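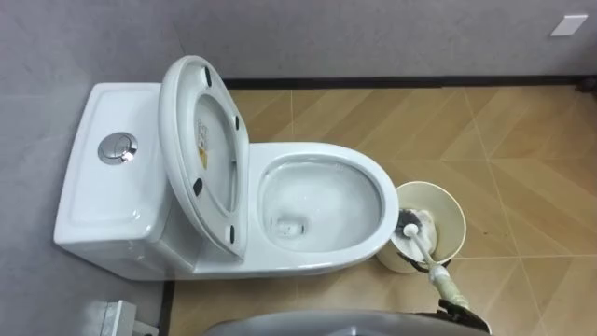 Ground floor toilet, seat and cover up, lid still on the tank.

Ticket 894 - Toilet refills by itself, ground floor bathroom
Site: Dromach
Status: reopened
Priority: low (I'd dispute that)

Reported fault
Tank tops itself up every 20 minutes overnight with no one using it. You can hear it from the hallway. The last invoice from Sutcliffe says "flush valve replaced, tested OK". I have my doubts about the second half of that.

Log

7:40 am. Pushed each half of the flush button a few times. Neither one sticks. Jetow phone support had told us it was a sticking button before asking a single question, so that theory can go in the bin.

8:05 am. Food colouring in the tank, left alone for half an hour. Colour showed up in the bowl. Water is getting past the flush valve seal, the same part we were billed $865 to have sorted in March. I'd like to see how a seal and a bit of labour comes to that.

8:50 am. Supply tap off, level marked on the inside of the tank with pencil. Dropped 2 cm in an hour. Inlet valve can't be blamed with the tap shut.

10:15 am. Called Jetow again. Was told to run a descaling tablet through it. Our water isn't hard and I can't see what a tablet would do for a seal that's seated crooked - if it is crooked. Haven't had the valve out yet.

10:30 am. Tried to read the label on the inside of the cover for a model number. Too faint to be any use. Jurnis want the number before they'll quote on a seal kit, and they say "most kits fit most tanks". I've heard that one before.

Next steps
Sutcliffe to come back and reseat or replace the seal at no charge. Tap stays off between uses until then. Please don't close this again on the strength of a phone call - last time it was marked resolved while the thing was still running.

Update, 4:20 pm. Sutcliffe say they'll "look into it". Leaving open.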